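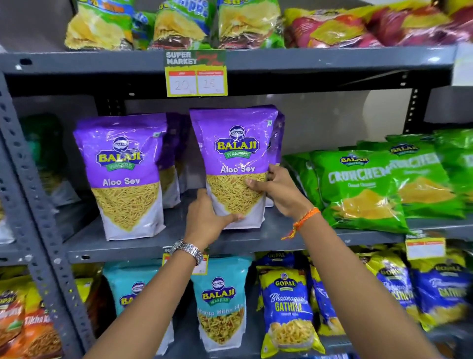 Aloo sev on the middle shelf, with two hands around a packet.

How I keep a snack and dry goods shelf from turning into a landfill

My pantry is a closet with a door that sticks. When we moved into the place on Banodside Lane I put in one set of shelves, threw everything on it, and figured I'd sort it out over a weekend. That was two years ago. I finally did it in January, and a few of you asked what I changed, so I've written it all down while I still remember.

Start with the bags you've already opened

Don't buy a single bin yet. Pull out every open bag, box and pouch and put them on the kitchen table. Mine covered the whole table and one chair. Taste one thing from each bag. If it bends when it should snap, or smells a bit like crayons or old paint, the oil in it has turned and it's going in the trash. Nuts, fried noodles, sesame sticks and whole wheat flour are the worst for this in my house.

Stale but not rancid is a different story, and you can often bring it back. Spread it in one layer on a dry baking sheet and give it a few minutes in a low oven (I set mine to 200), then let it cool all the way before you put it in a jar. If you jar it warm you get steam on the lid and you're right back where you started, only soggier. Crackers and plain cereal come back beautifully. Anything with a sugar coating doesn't, it just gets sticky and makes you mad.

Closing a bag so it stays closed

I used to own a drawer full of those springy plastic clips and half of them had lost their grip. Now I do this: press the air out from the bottom up, fold the top over three times, tight, and put one wooden clothespin in the middle. Two if it's a wide bag. For tall pouches that are nearly empty, cut the top down with scissors first – there's no sense in storing five inches of air, and you won't get crumbs up to your wrist fishing for the last handful. If the date is printed on the part you're cutting off, write it on what's left.

Fine, thin stuff like sev or crispy noodles gets crushed if you fold right down against it, so leave a little room. The broken bits are still great over yogurt, chopped tomatoes or a bowl of soup. I keep a small jar just for crumbs and my neighbor Tiziana Sartori goes straight for it whenever she's over, spoon and all!

Which shelf gets what

Middle shelf: whatever you reach for every day. Ours is snacks, tea and oatmeal.

Bottom shelf: heavy things. Rice, big cans, the jug of oil. Keep sacks off the floor itself, especially if the closet backs onto an outside wall like mine does.

Top shelf: light and rarely used. Paper plates, cupcake liners, the popcorn machine box I refuse to part with.

Stand pouches up in a row like books, faces out, with the oldest in front. If they slump, an old loaf pan or a shoebox without its lid will hold them up just fine. When you come home from the store, new ones go in at the back. I know, I know, every grocery clerk in the world does this, but I was past 40 before I tried it at home.

Labels

Masking tape and a marker. I tried the fancy chalk ones and they smeared the first time I wiped a jar. Write the name and the day you opened it, and stick it on the jar, never the lid, or you'll swap two lids on washing day and bake with powdered sugar thinking it's cornstarch. Ask me how the gravy was.

Bugs, sorry

If you see little tan moths, check the flour, the birdseed and the dried fruit first. Look for webbing in the corners of the bag. Toss what's infested in a tied bag and take it outside that same day, then vacuum the shelf edges and the peg holes and wipe everything with hot soapy water. New flour goes in my freezer for a week before it goes in a jar. Bay leaves never did a thing for me, though my mother swears by them.

Wiping down metal shelves

Warm water, a drop of dish soap, then a dry towel right after so it doesn't spot or rust where the paint is chipped. For sticky oil rings, make a paste of baking soda and water, let it sit while you have a coffee, and rub it off with a damp cloth. Liners are nice if you cut them a hair short, so the edges don't curl up and catch the bags.

Next up is the spice drawer, once I've worked out what the unmarked brown powder is. It isn't cinnamon.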